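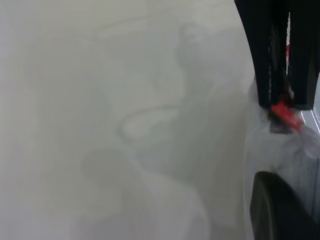

Itsuki Wada

工单主题：Zullach 嵌入式洗碗机排水中断，报排水超时
受理部门：Dakero 家电售后技术支持处
登记时间：2020年1月
当前状态：已关闭

一、报修内容

用户 Efthymia Karras 女士来电反映，其厨房内安装的 Zullach 嵌入式洗碗机在标准程序的主洗阶段结束后停机，面板显示排水超时，机内存水未能排出。用户断电后重新启动，机器可进水，洗涤数分钟后再次停机，故障提示相同。用户已自行取出并冲洗滤网，未见改善。

经电话核实，该机于上年11月安装，安装单位为 Mekcombe 橱柜工程部，与新橱柜同期交付。交付后前几周使用正常，其后偶有排水声音偏大的情况，用户未予报修。厨房水槽单独放水时下水通畅，水槽下方未发现渗漏。

二、远程排查记录

1. 请用户关闭进水角阀，执行取消程序。机器进入强制排水，可听到排水泵运转声，水位下降极慢，约两分钟后再次提示超时。

2. 请用户检查滤网下方的集水槽，取出一小片标签纸。清除后复测，现象依旧。

3. 请用户确认泵盖卡扣位置。用户答复泵盖已压到位，叶轮用木筷拨动时可转动，略有阻滞感，属磁性转子的正常表现。

4. 请用户查看水槽下方的排水软管走向。用户答复软管自柜体侧板开孔穿出后贴柜底铺设，直接接入水槽存水弯旁的接口，中间未见抬高固定。

初步判断：排水泵本体损坏的可能性较低，故障点应在软管或接口处。按安装规范，软管最高点距地面不得低于400毫米，现场情况与规范不符。但软管位置偏低通常引起污水回流，不足以单独造成排水超时，需上门查验接口内部及柜后管段。

三、备件及派工

本处为该工单预备排水泵一只、止回阀一只、软管及卡箍一套，由 Owino 备件库调拨。派工技师为 Makis Kontogiannis。调拨单上止回阀的料号最初填写有误，系将旧款机型料号录入新款，已由备件库更正并重新出库。上门时间因此顺延一次，已征得用户同意。 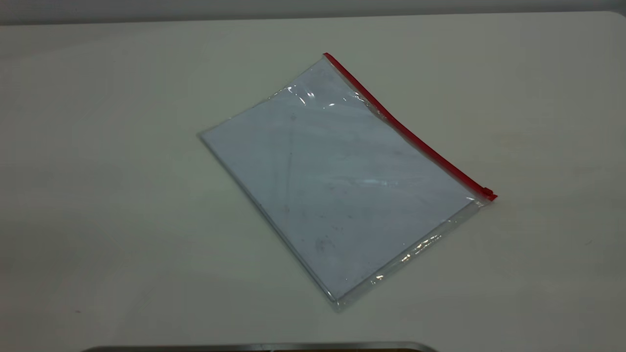 Areti Chatzigeorgiou：请在上门前补充确认一项。Mekcombe 安装的同批橱柜中，我处此前处理过类似报修，原因是水槽接口的封堵膜片未完全切除，仅开了一个小孔。新机初期尚能排水，待油脂和残渣附着后孔径缩小，即出现超时。建议技师先拆接口，再决定是否拉出机器，以免损坏踢脚板和侧封条。泵暂不更换。

Itsuki Wada 回复：意见已收悉，已转技师。检查顺序调整为先接口、后软管、最后泵体。如接口处确认堵塞，备用泵原封退回 Owino，不计入用户费用。

四、上门处理记录

技师到场后首先切断电源并关闭进水角阀，用吸水泵抽出机内存水，随后松开水槽接口处的卡箍。接口内封堵膜片确未切除干净，中央仅有一处不规则开孔，边缘附有油脂及食物残渣。技师将膜片沿内壁完整切除，并清理接口及存水弯上段。

软管拆下后以清水冲洗，靠近接口一端有明显油垢，其余管段通畅。管体在侧板开孔处受挤压，截面略扁，开孔边缘未加护圈。技师已修整开孔，加装橡胶护圈，更换软管一根，并将软管最高点抬升至规范高度，用管夹固定于柜体侧板内侧。

止回阀拆检，阀片动作正常，密封面无损伤，未予更换。排水泵通电试转，声音平稳，绕组阻值在维修手册规定范围内，未予更换。

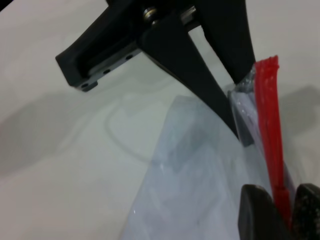

复装后先执行单独排水程序，存水在规定时间内排净。继而运行短程序一次，进水、加热、洗涤、排水各阶段均正常完成，未再出现超时提示。技师同时在水槽内放水11升，与洗碗机排水同步进行，接口及卡箍处无渗漏，机内无回流。

用户询问洗涤后期水温偏低是否与本次故障有关。技师查看设置后说明，该机此前被设为节能档，属正常运行状态，可由用户按需要在面板上调整，本次未作改动。

五、费用与责任

本机处于保修期内。经查，故障由安装环节造成，不属于产品质量问题，但用户无须因此承担费用。上门费、软管及护圈材料费由本处先行垫付，凭本工单记录向 Mekcombe 橱柜工程部结算。Mekcombe 方面已书面确认接收，并提出对侧板开孔的修整方式保留查看权利，用户表示可以配合。

六、使用建议

1. 每周取出滤网冲洗一次，装回时须旋紧至定位标记。

2. 餐具放入前应清除骨渣、果核、牙签及包装标签。

3. 每使用100次左右，空机运行一次高温程序，并配合专用清洁剂。清洁剂不得与洗涤块同时投放。

4. 如再次出现排水超时，请先关闭进水角阀并断电，记录面板提示后与本处联系，不要反复启动机器。

七、结案

处理后由 Itsuki Wada 电话回访。Efthymia Karras 女士答复机器每日使用一次，排水正常，运行声音较报修前明显减小。未更换的排水泵及止回阀已退回 Owino 备件库，入库手续由 Polyxeni Karamanlidis 办理。

本工单予以关闭。同批安装用户的接口复查事宜另立工单，由 Areti Chatzigeorgiou 负责跟进。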